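Unit 4. Sorting small goods into trays
Notes: J. Peixoto, revised August

4.1 Storage above floor level
Wall baskets take items that must stay out of the sorting area. Wire mesh is preferred, as contents can be read from outside. Electronic parts go in a basket, never in a tray with finished goods.

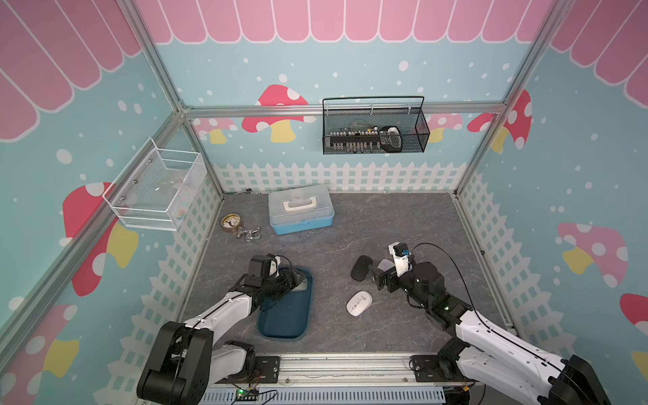
Items on the floor are grouped by type before any tray is filled. Mixed trays are recorded as errors on the Duvanel sheet.

4.2 Floor and walls
A veined or mottled surface lowers contrast for gray items. Check corners last, with the light unchanged.

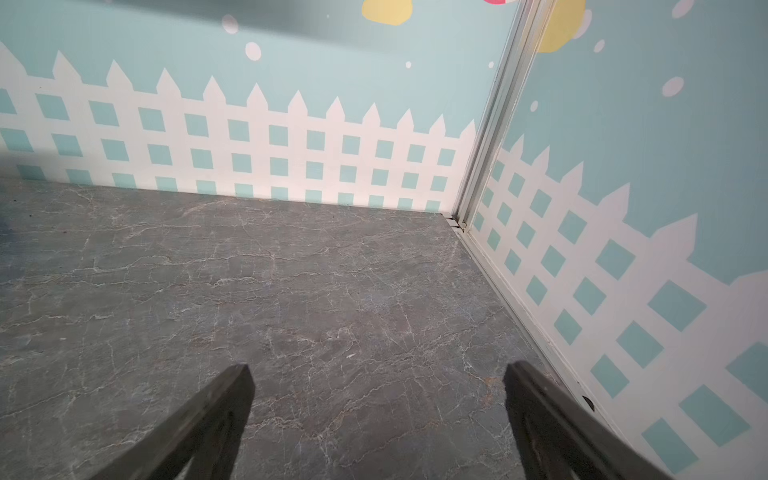 Fig. 4.2. Corner with picket fence print, marbled floor.

4.3 Filling the tray
One type per tray. Start at the far end and work toward the near end. Items may touch but should not be stacked.

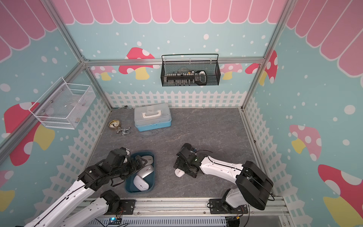
Fig. 4.3. Computer mice: four in the tray, one on the floor.

Exercise: read Yeom, pp. 19-22.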